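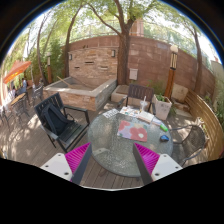

Prustden Trade Forum: Frequently Asked Questions

Last updated: January 7, 2020

We get a lot of mail about the Forum, and we love getting it, but many of the same questions come around again every year, so we've gathered them up with the fullest answers we can manage. If you read the whole thing and still have a question, please write to us anyway. Some of the best answers on this page started life as a letter from a puzzled reader.

What is the Prustden Trade Forum?

It's a yearly meeting where governments from smaller trading countries sit down together and talk about the things that make it easier or harder for them to sell to one another. Customs paperwork, port fees, food labels, the rules on moving money across a border, and (every single year, without fail) pallets. The bigger summits tend to deal with the large questions of growth and interest rates, and we follow those with great interest, but a cheese maker or a small furniture shop is often more bothered by a form that has to be stamped in two cities. That kind of problem is what the Forum was set up to work on.

Who takes part?

There are 28 delegations at present. Each one is led by a trade minister or a deputy, and most bring a handful of advisers, a customs specialist and somebody from the finance ministry. Business groups, unions and farm associations can register as observers, and so can universities and the press. Last year we had 743 people registered in all, counting delegates, observers, interpreters and reporters, and the coffee lines were something to behold.

When and where does it meet?

In August, in Prustden, at the old Exchange Hall by the river. The meeting runs for five days. The first is mostly ceremony and registration, the middle three are working sessions, and the last is given over to the closing statement and the press conference. We know August is vacation time for a lot of you! The ministers picked it years ago because their own parliaments are mostly in recess, and every attempt to move it has run into somebody's budget season.

Who is in charge?

The chair rotates among the member governments and is held for two years. The current chair is Valdemar Kirkegaard, who spent a long career in shipping negotiations before he came to us and who is known for starting on the minute. The chair doesn't vote. He sets the agenda, keeps the speakers to time, and does a great deal of quiet telephoning in the weeks before the meeting so that the delegations arrive having at least read each other's papers.

The day-to-day work is handled by a small secretariat with offices in Prustden and a document archive in Nisbet.

Are the decisions binding?

Mostly no, and we try to be plain about this because it causes real confusion. When the Forum adopts a statement, the governments are making a public promise to one another. There is no court attached to it and no fine for breaking it. What does carry legal weight is a separate treaty, if the members decide to draft one, and then only after each country has approved it at home in its own way. That can take years.

So far there is one of those, the Tonero Protocol.

What is the Tonero Protocol?

It's an agreement on customs forms, named for the city where the drafting was finished. Before the Protocol, a company shipping the same crate of goods to several member countries had to fill out a different declaration for each one, in a different order, sometimes on a different size of paper. Countries that have joined the Protocol now accept one shared declaration, and they've agreed to clear low-risk goods on the strength of that form alone unless an officer has grounds to look further.

It does not lower anybody's tariffs. We mention this because a newspaper article said otherwise a while back and we are still answering letters about it. If you paid duty on your goods before the Protocol, you pay it now, and at whatever rate your own government has set. You just fill out fewer pages on the way there.

How many countries have joined it?

Of the Forum's members, 20 have approved it and are using the shared form. The others have signed but are still working through their own approval process, except for a small number that are waiting to see how it goes. A country can join at any time by sending its papers to the archive in Nisbet, and it takes effect there at the start of the next quarter. The secretariat keeps the current list and will mail or email a copy to anybody who asks for it.

I run a small business. Do I need to do anything?

Probably very little, but it depends on where you sell. If both your country and your buyer's country have joined, ask your customs broker or your national customs office for the shared declaration and use that in place of the older forms. Keep copies of everything for as long as your home rules require, the same as you always have. If only one of the two countries has joined, you'll need to go on using the older paperwork for now, and we're sorry about that, we know it's tedious.

We can't fill out a form for you or tell you which code your goods belong under. We've had some charming requests along these lines (a gentleman once mailed us a sample of his jam) but only your own customs office can give you an answer that will hold up at the border.

What is on the agenda for the next meeting?

The agenda isn't final until the ministers approve it on the opening morning, but the draft has three main items. The first is payment times: how long it takes for money to reach a small exporter once the goods have arrived, and whether the central banks could be encouraged to share more information with one another. The second is food labels, carried over from last year after the discussion ran well past dinner. The third is a proposal from the Esetwood delegation for a common warning system, so that if one country has to close a port or put a sudden limit on exports, the others hear it directly and early and don't have to find out from a ship's captain.

The Esetwood proposal has drawn the most mail by far. The present draft would ask governments to give notice of a closure or a limit before it begins wherever they can, and on the same day where they can't. Some delegations feel that is too strict and a couple feel it is much too soft, so please treat anything you read about it now as likely to change.

Why can't the statement be stronger? It always sounds so careful.

We hear this one often, and with some feeling! The closing statement has to be agreed by every delegation in the room, which means any one of them can hold up a sentence. A word like "will" may become "intends to" at two in the morning because that was the only wording everyone could carry home. If you want to see where the real movement was, set this year's text beside last year's and look for the paragraphs that changed. Callum Tosh in our public information office puts together a side-by-side copy after each meeting, and regular readers tell us it's the most useful thing we publish.

Can members of the public attend?

Yes, to a point. The opening session and the closing press conference are open to anyone with a visitor pass, and passes are free. The working sessions are closed, although written summaries are released each evening, usually after supper and sometimes well after. Seats in the gallery at the Exchange Hall are limited and we do fill up, so please request your pass early. You'll need photo ID at the door, and large bags have to be left at the cloakroom.

The building has an elevator at the river entrance. If you need a sign language interpreter or a seat close to the front, tell us when you ask for your pass and we'll be glad to arrange it.

Can I send in a comment for the ministers to read?

Please do. Written comments are accepted until the end of the month before the meeting. Keep yours to two pages if you possibly can, put your name and country at the top, and say which agenda item it concerns. The secretariat sorts them by subject and prepares a digest for each delegation, and the full comments are kept in a binder that any delegate may borrow. Anonymous comments are read by our staff but don't go into the digest.

Who pays for all of this?

The member governments do. Each pays a yearly share worked out from the size of its trade with the other members, with a minimum so that everyone puts in something. Prustden provides the Exchange Hall at no charge. Delegations pay for their own travel and hotels. We don't take money from companies, and observers pay a registration fee that covers their badge, their lunches and the headsets for interpretation. Please do return the headsets.

How can I get in touch?

Letters can be sent to the Public Information Office, Prustden Trade Forum, Exchange Hall, Prustden. Reporters should mark theirs for Callum Tosh, who handles press passes as well as interview requests for the chair. We answer in the order things arrive, and replies slow down a good deal in the weeks just before the meeting, so if yours is about a visitor pass, please write "pass" on the outside of the envelope and we'll pull it to the top of the pile.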